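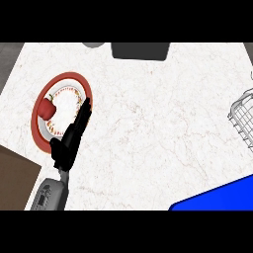 Figure 1. Simulated counter, seen from overhead: plate, red capsicum, gripper open to debate.

Search this site Go

Teaching an Arm to Clear the Table
Posted in October by Yara Karam, with Nizar Bataineh and Anas Twal

Our group set out to build a tabletop arm that could take a vegetable off a plate and put it somewhere else. We picked this because it sounded easy, and we had already told our supervisor, Yurani Tamayo, that we would do it.

The real arm lives on a bench in the Gridville shared workshop, between the drill press and a kiln that somebody is always using. Nizar cut the base, Anas did the wiring twice, and I wrote the control code at my kitchen table. The code is called Protarero. It was meant to be a placeholder name.

Why we simulated first

Our first gripper lasted one Saturday. It closed on a coffee mug, kept closing, and stripped its own gears with what I can only call enthusiasm. Replacement servos come out of our own pockets, so Anas proposed that all further stupidity happen on a computer.

We built a kitchen counter in simulation and ran the pick task there. Figure 1 is from that work. The marble is well above our budget, but the simulator doesn't charge for stone. The capsicum sits to one side of the plate, partly over the patterned ring, and the fingers are just to the right of it with nothing in them. That gap is most of this report.

What we ran

We did 1,601 attempts. The plan was 2,000, but Nizar's laptop had other views and we ran out of semester. The first 1,000 used a fixed approach angle. After that we let the planner choose from 4 angles, depending on where the plate rim was.

The fixed angle did badly whenever the capsicum was near the rim. The fingers would come down beside it and close very neatly on air. With a choice of angles the misses were less frequent and more interesting. A glossy round thing is a rotten object to grab, and we'd pick a different vegetable next time. Nizar says zucchini. Anas says a sponge.

Back on the bench

The real arm now picks up a foam block on most tries and a real capsicum on some. It bruises them. We ate the test objects in a stir-fry, which Yurani has asked us not to list as a result.

Still to do: softer fingertips, a proper emergency stop (the current one is Anas at the power point), and a camera mount that isn't a desk lamp.

Contact the Gridville workshop | Copyright Protarero project group | Back to top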